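Setting up the Clasel two-arm kit for a sheet music job

Quick walkthrough. Bench already built, arms bolted down, power sorted. If not, do the Drallcombe assembly guide first, then come back. Took me 2 evenings, most of it cables.

Task for this page: pages and a folding music stand. Fiddly on purpose. Thin paper, skinny legs, lots to snag on. If the kit copes with this it will cope with boxes.
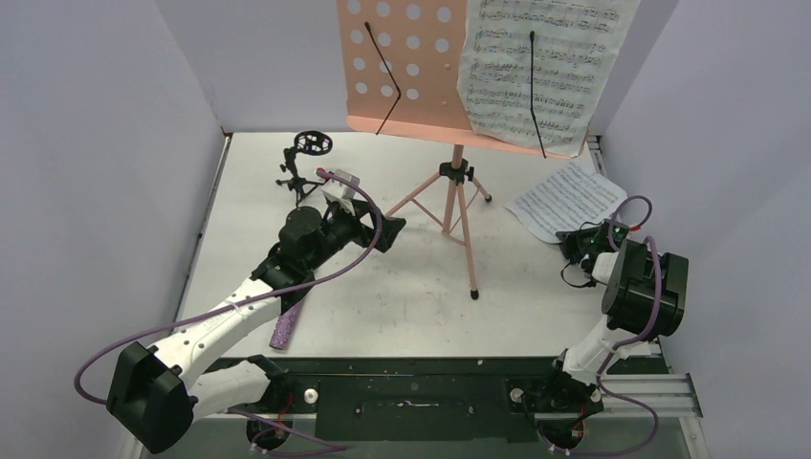
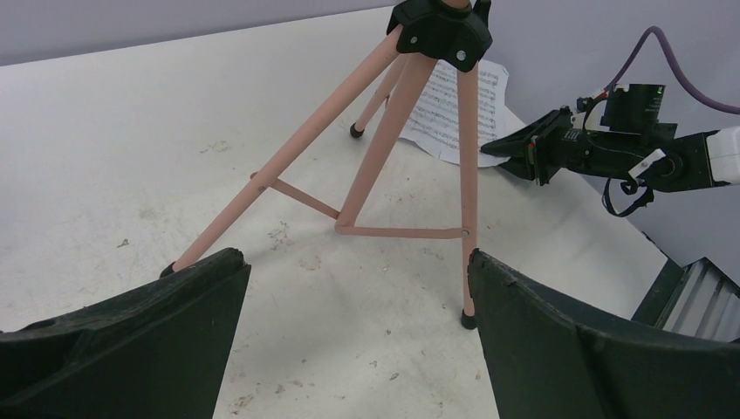 Both: pink stand on the bench, sheet music on the table. The second one is the gripper-level view.

What you need

Clasel kit, both arms, both wrist cameras
Folding stand with a tripod base
Printed music, a few sheets, ones you don't mind creasing
Hex keys (the ones in the box are soft, use your own)
Londum control app, installed and licensed
Cable ties. More than you think

Step 1. Place the stand

Spread the legs all the way. Half open and it tips the first time a finger brushes it. Rubber feet flat on the surface. Tighten the knob on the collar, then push down on the desk with your hand. Slides? Tighten again.

Keep it toward the back of the table, reachable from both sides. I started with mine close to the front beam and the elbows had no room to fold.

Step 2. Put a sheet on the table

Lay it flat if it will go flat. Mine curls, fine. Leave an edge free on the side the arm comes from, and don't trap a corner under a foot. Glossy paper is worse than copier paper, skip it for now.

Step 3. Cables

Boring, do it anyway. Wrist camera cable needs slack at every joint but not so much that it drags over the bench. Big lazy loop at the wrist, tie on the forearm, another loop at the elbow. Then move each joint to its limits by hand, power off, and watch the loop. Tight anywhere = redo it.

Check the connecter at the camera end too. Push till it clicks. Half seated will give you a picture for a minute and then drop out, ask me how I know.

Step 4. Camera check

Open Londum, Devices, Wrist. You want both fingertips in the view at the bottom and the thing you're picking up between or just past them. Only one finger showing means the bracket is twisted. Loosen, turn, tighten. Bracket screws strip easy so go gentle.

Set exposure by hand. Auto hunts like mad over white paper.

Step 5. Slow pass

Speed to 9 percent. Not a typo. Bring one arm in toward the stand leg, stop short, back out. Other arm to the paper, same thing. Then both together. You're looking for elbows getting close and cables catching on the stand. Hand near the stop button the whole time.

Once that's clean go up to 23 percent. I've not needed more for paper.

Step 6. Pick the sheet

Come in low from the side, lower finger under the free edge, close slow. Grip force at the lowest setting, bump it one notch if teh page slips. To put it on the desk, raise the page holder arm first with the other gripper, slide the page in, let the holder down. Order matters. Page first just gets you a crumple.

Step 7. Save it

Save the routine before you touch anything else. App doesn't autosave. Log buffer is 4000 lines and then overwrites the oldest, so export if something odd happend.

Problems I hit

Stand walks across the table: feet are dusty. Wipe feet and surface.
Page slips out of the grip: finger pads worn or greasy, clean them.
Arm stops halfway, no error: cable loop too tight, back to step 3.

Worth buying?

For bench work, yes. Fingers are good on thin stuff, wrist cameras are decent. The manual is poor and the app feels unfinished. I tried the Han single arm before this, easier setup but one arm can't hold the clip and the page. Spare finger pads are sold seperately, get a set with the first order.

Updated in May, new menu names in step 4.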